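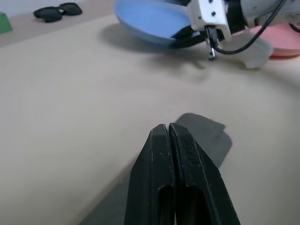
Your questions about keeping the table clear

Home | Kitchen | Tidying | Ask me | About

By Ljubica Stojanovska, May

Why is everything always on the table?

Because it's flat and it's there! Mine collects the usual: sunglasses, a light blue bowl, something grey and clothy I keep meaning to put away. I've stopped being cross about it and just do a sweep before supper.

How long does the sweep take?

Three minutes if I don't stop to read the post. Sunglasses go on the hook by the door, bowls to the kitchen, and anything I can't place goes in a basket on the stairs (I empty it, eventually).

What do you wipe a matt table with?

A damp cloth and a tiny drop of washing-up liquid, then a dry cloth straight after. I tried polish once and it left shiny patches — never again.

Where do you put sunglasses so they don't get scratched?

In a case, ideally. If I've lost the case, which is most of the summer, I fold them and keep the lenses off the tabletop.

My lot won't join in. Any ideas?

Eero Peltonen wrote in to say his family each have one bowl for their own bits, and when it's full they have to sort it out. I've borrowed that and it's going quite well, apart from my own bowl. Do keep sending me your tricks, I love reading them!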